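What the robot budget leaves out

Buying for a leisure centre. The quote is the easy bit.

May 19, 2026

The leisure centre at Vosthorpe wants a towel robot. So do a fair few places now, and the sums are being done on the backs of envelopes up and down the trade, usually in a hurry, usually before the end of a budget year. I've spent the past few weeks reading quotes. Most run to two pages. The costs that matter tend to be on the third page, the one you have to ask for.

Start with the job. Towels at Vosthorpe come off the gym floor, out of the changing rooms, off the backs of bikes. They get picked up, washed, dried, folded, stacked, put back out. A machine on offer today will do one of those, maybe two. Folding is the one the sellers like to show. Picking a crumpled towel off a dark floor between two bits of kit is another matter, and it was the picking up that staff there moaned about most when asked.

So which job are you buying for? Write it down before the first sales call. One line. If the line has an "and" in it, expect two quotes.

Vosthorpe has looked at two. The Treken is a fixed table with two arms and a hopper, and it wants its towels brought to it. The Birkolix is on wheels and goes looking. Very different animals, and the gap in price shows it, but the figure that stopped the meeting was a small one: 2000 pounds a year for the Treken's service visits, not in the headline price, not in the lease either. Two visits. Parts extra.

Ask about that early. Ask what a visit covers, who pays for travel, and what happens if the thing breaks down the day after one.

Then floor space. The Treken needs a clear strip all round it, and a leisure centre with a clear strip of floor has usually got plans for it already. Vosthorpe measured up the laundry room and found the door was 15 centimetres too narrow for the crate. Doors cost money. So does a Saturday's worth of lost bookings while a builder takes one out, though you won't find either in the brochure. Wheels have their own troubles. Mats shift. Soft boxes get left in the walkway, people leave bags, and the layout at six in the morning isnt the layout at noon. A wheeled machine can cope with some of this. Get the seller to say how much, on site, with your clutter and not theirs.

Power next. One normal socket for the Birkolix dock, they say. Fine. Is there one where the dock has to go? Is the wifi any good down there? At Vosthorpe the answers were no and not really.

Staff time is where the paybacks go wrong. Every quote I read took the hours now spent on towels and struck out the lot. But somebody loads the hopper. Somebody empties the tray, wipes the sensors, frees the one that's jammed, and goes to the training. Put those hours back in. On Vosthorpe's own sheet the payback went from 24 months to a good deal longer once they had, and the manager's comment in the margin was one word, not printable.

Better to time the job by hand first. Proper timing, a full week, quiet spells and busy ones, with the person who does it holding the clipboard. You learn what the towels really get up to. You may also learn that a second trolley would fix half of it, and a trolley is cheap.

Lease or buy? Lease, for a first machine, if the get-out clause is decent. The models are changing fast and nobody wants to own last year's arm. Look for a trial period, a fixed price for the swap, and a plain statement of who owns the data if the machine has cameras on it. A machine in a gym will have cameras on it. Members will ask, and reception needs an answer on the desk before day one. Budget for the signs too.

A note on towels themselves, which sounds daft. Folding machines are fussy. Jang, who supply the towels at Vosthorpe, do them in several sizes, and the Treken was set up for one. Mixed stock meant mixed results at the demo. Changing every towel in the building is a real cost and it belonged in the sheet from the start. It went in last.

Set aside 5 per cent for the things you forgot. Vosthorpe did, and had spent it on paper before the order was even written. The decison is due in June. My money is on the trial lease, one machine, folding only, with the picking up left to people for another year at least.

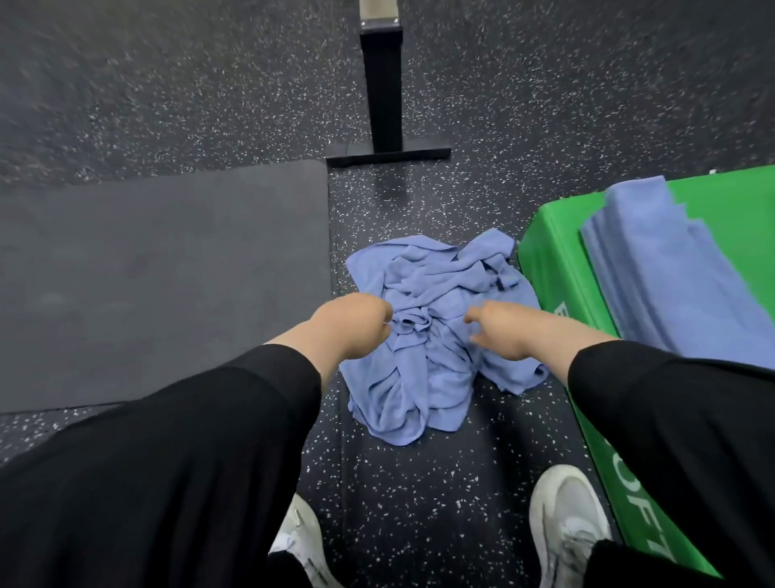

Marisa wrote in to say her centre went the lease route and the get-out clause was the only part she'd fight harder for next time, as theirs needed six months' notice and the swap price wasn't fixed at all. She would also like it known that the training was charged per head.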